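Home Help Board > Storage and Tidying > Toys and Games

Clear vinyl bags for puzzle cubes: worth it or just shelf candy?

Posted by Rigoberto Puma, April 2022

My sister swears by clear vinyl bags for small toys. She has 15 of them lined up in the playroom and says the kids put everything back because they can see where it goes. I have my doubts. We have 4 puzzle cubes in this house and they live on whatever surface is closest to the person who got bored.

Before I spend money on a set I'd like to hear from people who have used the square-bottomed kind for more than a week. Does the bag stay open on a table while you drop something in, or do you need one hand for the bag and one for the toy? And does the plastic ever lose its creases? The listing I was looking at (Udness, the medium size) shows it perfectly smooth, and I don't believe that for a second.

Hard bins are out. We have one shelf and it's shallow.

Cristian Escobar
Member, 8 posts

Just use a shoebox. Kids don't care what it looks like.

Hortensia Zapata
Regular

He said the shelf is shallow, Cristian. A shoebox sticks out.

I've had the clear ones for 2 years, so take this as one person's opinion. "They can see where it goes" is sales talk. My son could see the bag fine and still left the cube on the couch. What helped was keeping the bag on the table where he plays. When it moved to the shelf, the cube went back to the couch.

As for the rest, compare these with the smooth one in your listing:

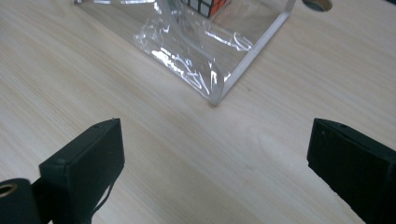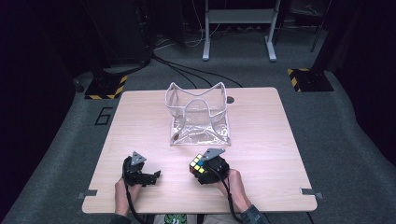

Creases and glare in both, and the second one shows the white piping and the top pulled open.

Standing up

Mine stands if the bottom is flat and I pull the top corners up first. Skip that and the sides sag in, and then yes, it's a two-handed job. Push the base out from the inside with your fist when it's new. A thin bag with no piping will be worse. I had one from Drarnau that folded over if you looked at it.

Creases

They don't go away. People will tell you to use a hair dryer on low. I tried it and got a slightly warmer bag with the same creases. Laying it under a stack of books until June would maybe do something, but who is going to do that for a toy bag?

Glare is the part I'd complain about. Under a ceiling light the wrinkles shine and you can't read a label inside. A cube you'll still spot. Small parts, not so much.

Crumbs

Check the bottom corners. Anything that falls in there shows, and it looks dirty long before it is dirty. I turn mine inside out and wipe with a damp cloth. Let it air out fully before closing it or it fogs.

If you're buying, get one and see. I would not get a set of 15 of anything on my sister's word, and I like my sister.

Yhon Quispe
New member

We have the Kamath ones, same idea but with a zipper. The zipper is the first thing to go. Open top is better for kids in my opinion, they won't zip it anyway. I can't say how they compare with Udness because I never bought those. Do they smell when new? Ours did, and it took a while on the porch to clear.

Rigoberto Puma

Thanks, Hortensia. One bag, then, and it stays on the table. I'm still not convinced it beats the fruit bowl, which is where I found a cube this morning. No idea about the smell yet, Yhon, I'll post when it gets here.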